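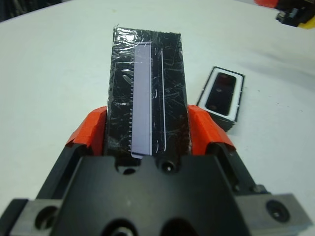 Checking the grip every 1,000 cycles is too late for a cell that handles film-wrapped parts, one reader wrote in reply to our July note on the Beltmont handling cell, and the interval should be set by the part and left out of the general service plan. Lillerel, the integrator that looks after the cell, has now changed its schedule along those lines.

Under the revised plan, the two orange-red fingers are inspected at the start of each shift and after any dropped part. The check is done with a flat black piece wrapped in clear plastic film held between the fingers over the white table. Glossy film slides more easily than bare plastic, and a finger that has moved slightly at its mount will let a wrapped piece turn before it lets it fall. The wrist camera stays on during the check so that the technician can compare the angle of the piece at the start and end of the hold.

The hold lasts 16 seconds. If the piece has turned, the arm is stopped, air and power are locked out, and both fingers come off. Contact faces are wiped with a dry cloth. Solvent is no longer used on them, after Lillerel found that it left the faces slick for several cycles. The fingers go back on as a pair, with the screws tightened in two passes and the closing position taught again from zero.

Grip force was also reduced. The cell had been running at the Skurnex controller's default setting, which marked the film at the corners. It now runs four steps lower, with a slower close over the last part of the stroke. In the first week on the new settings, 97 percent of picks passed without a second attempt. Lillerel has not published a figure for the old settings, so the gain cannot be stated.

The camera mount gets its own line in the plan. Frandsen, which supplied the mount, asks for the screws to be checked whenever the fingers are removed — a small shift there moves every taught position in the camera view, and the fault is easily mistaken for finger wear. The lens is cleaned last, once the fingers are back on.

The same reader asked whether the fingers could be swapped on a fixed date and the inspection dropped. Lillerel's answer was that wear on the two fingers has been uneven, and a fixed date would discard good parts. A spare pair is kept at the cell, already fitted with screws, and goes in on Tuesday.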